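3.2 Plate racks and drying position

The second group of household items covered the storage of flat crockery between washing and the cupboard. Of the 79 households that returned the October booklet, most kept a rack on the bench beside the sink, and most of those used it as a place to store plates as well as to dry them. Parsons and Malik coded each returned sketch for rack type, for the direction the plates faced, and for the side from which the rack was usually loaded. Where the two coders disagreed, the sketch was passed to a third reader (Roussel) and her code was kept.

Three rack types were common enough to treat separately. The first was the folding wooden rack, in which plates stand between crossed dowels. The second was the coated wire rack with a separate drip tray. The third, referred to here as the clear rack, has a transparent plastic body and a wire grid base (Figure 4). Households in the Skatdale sample owned more clear racks than those in Alhassan, a difference we attribute to the smaller benches in the older Alhassan flats, where a folding rack can be put away after use.
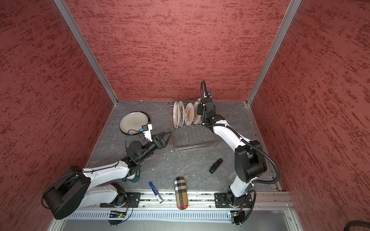 Figure 4. Clear rack with wire grid base, holding four plates on edge. The plates are tilted slightly.

Plate angle was recorded as upright, slightly tilted or leaning. A plate was coded as leaning only when its rim rested against the next plate or against the wall of the rack. The arrangement in Figure 4 falls under slightly tilted. This was the most frequent code for clear racks in both samples. Leaning plates were found mainly in wire racks, where the spacing of the uprights suited dinner plates and left side plates with too much room to move. Bowls were excluded from the angle measure and are treated in Section 3.4.

Loading order was harder to recover from the sketches. We had asked respondents to number the plates as they were put in, but 11 booklets left the numbers out and several others numbered the plates by size. Only the remaining booklets were used for Table 5. Within these, the usual order was from the far end of the rack toward the sink, with the largest plates first. Respondents who described themselves as left-handed did not differ clearly from the rest, although the group is too small to support a firm statement.

A further point concerns removal. Many respondents wrote that plates were taken straight from the rack at the next meal and seldom reached the cupboard. Marín (this project, interview notes) recorded the same habit in Alhassan, chiefly in households of one or two people. For these homes the rack should be counted as storage, and the floor area given to it in Section 4 has been adjusted to match.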